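[rutcombe-readers] Re: Spelling group in November - which words first?

Dear all,

Thank you for the many replies. I read all of them and I try to answer the main point, which is the order of the words. The message of Amna is copied at the end for those who joined the list after it. 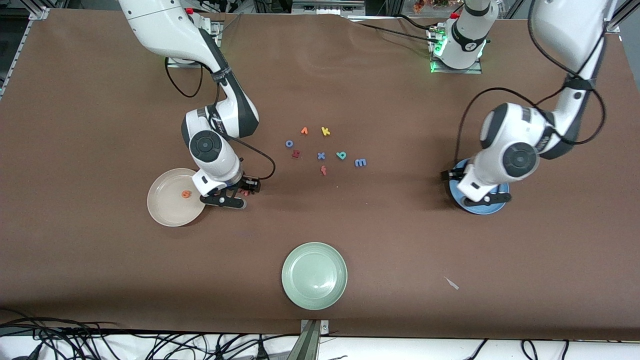
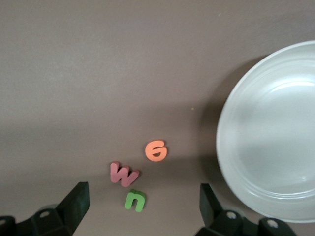

Letters on a table.

Nighat Butt
Group leader, Adult Spelling, Rutcombe and Bostwood

I learned English spelling as an adult, so I have some opinion in this matter. My first teacher gave us a list of 2,000 words in the order of how often they are used. It began with "the", "of" and "and". These words are common, but they have no picture in the head, and after one month I could spell "although" and could not write a note to my landlord about the tap.

For this reason I would like to begin with words which people need to write by hand in their own week. In the last term I asked the learners to bring me such words. I received 17 and I kept 11 for the first lessons:

appointment, receipt, Wednesday, cough, neighbour, electricity, address, February, sincerely, kitchen, medicine

You will see that it is not an easy list. "Cough" is a terrible word. But the man who asked for it has to write it for the school when his daughter stays at home, and he will not wait until spring for it.

About the rules. I do not propose to remove them. I propose that the rule comes after the word. When we have "receipt" on the board, we can speak of "ei" after "c", and then "receive" and "ceiling" come almost free of charge. With "neighbour" we must admit that "ei" is also there without any "c", and the learners always find this funny.

On capital letters I agree with Amna completely. Many of our learners write only in capitals, as they learned it from forms. I would give 5 minutes in each lesson to small letters, with special care for b and d, and p and q. For those who read first from right to left, as I did, these pairs are harder than the teachers think.

Mr Krawczyk asked off the list if we will have a test. My answer is no, but a dictation at the end, of four sentences, which each person marks alone. I used it in Bostwood and people asked to take it home.

One thing is still open. The Clurkeso workbook has American spelling on several pages ("neighbor", "color"). Shall we correct it by pen before we give it out, or leave it and explain it? I prefer to correct it, but it is a lot of copies, and I would need two people for an evening.

Please write to the list before the end of the month if you disagree with the words. I can still change three or four of them.

With kind regards,
Nighat

Amna Soomro wrote:

> Hello everybody,
>
> Before Nighat prints anything, can we talk about
> which words come first? Last year we did short
> vowels for weeks (cat, hat, mat) and I lost half
> the table. They are grown people and they felt
> silly.
>
> Also please, can we do something about capitals?
> I have learners with lovely handwriting who
> cannot write a small g.
>
> I'm free most evenings after six if anyone would
> rather phone.
>
> Amna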